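Search site Search Enter keyword or postcode Go

Letting the top floor: a landlady on her first five years

Wednesday
By Defne Ersoy

Sibel Canpolat is late, and so am I. We meet on the stairs at Akyol House, both carrying coffee, and she starts talking before we reach the second landing.

"I never meant to be a landlady," she says. "I bought it to live in. Then the job moved and I couldn't sell, not at that price, so I let it. One tenant. Then the one next door came up."

She now has 5 flats, all furnished, all in the same block. No agent for the first two years. She did the viewings herself, in the evenings, after work.

"Terrible idea. You get people at nine at night who only want a look round. One man measured the whole kitchen and then told me he lived across the road and was planning his own."

These days viewings go through Fareck, the small agency by the station, and Su-bin Seok there handles most of it. Canpolat still insists on meeting anyone before they sign. Not an interview, she says. Ten minutes, a chat.

"References tell you they paid. They don't tell you if they'll ring when the tap drips. I want the ones who ring."

What does she spend between tenants? Less than she used to. The first time she went mad – new sofa, new curtains, a rug she still regrets. It came to 2000 pounds and the rent went up by nothing at all.

"Now it's paint, a deep clean, decent mattress. Bedding if the let is furnished. I budget 400 a flat and I stick to it, mostly."

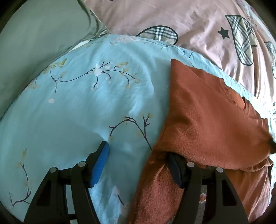

Rust orange against pale fabric in the bedroom.

On colour she has opinions. White walls, fine, but something warm in each room or it looks like a clinic. She buys it all in the sales. Nothing that has to be dry cleaned.

We get on to deposits, and the mood changes a bit. She has had one proper dispute, over a worktop, and it dragged on from February until the summer.

"I lost. I should of had it in the inventory and I hadn't. One line, 'worktop, no marks', and that would have been that. Muammer does them now and he writes down everything. The hinges. Everything."

That's Muammer Gezer, who does inventories for half the block. His last one for her ran to thirty pages. She has read every page, she says, then admits to skipping the bathroom.

Would she buy another? Long pause. There is a one-bed on the ground floor, damp in the back wall, and the seller is in a hurry. She had a builder in on Monday and didn't like his face when he came out.

"If they drop, maybe. But I said that about the last one and then I went and paid the asking price."

And advice for anyone thinking of letting there first place? She looks at her phone, she has a boiler man coming at half past.

"Live in it for a month first. Sleep in the bedroom, cook in the kitchen. You'll find the noisy pipe before they do. And put the rent up a little each year or leave it be, but tell them early. My longest tenant, Şükran, got a letter from me three months ahead. She rang up and said thank you. For a rent rise!"

The boiler man is already at the door. She takes her coffee with her.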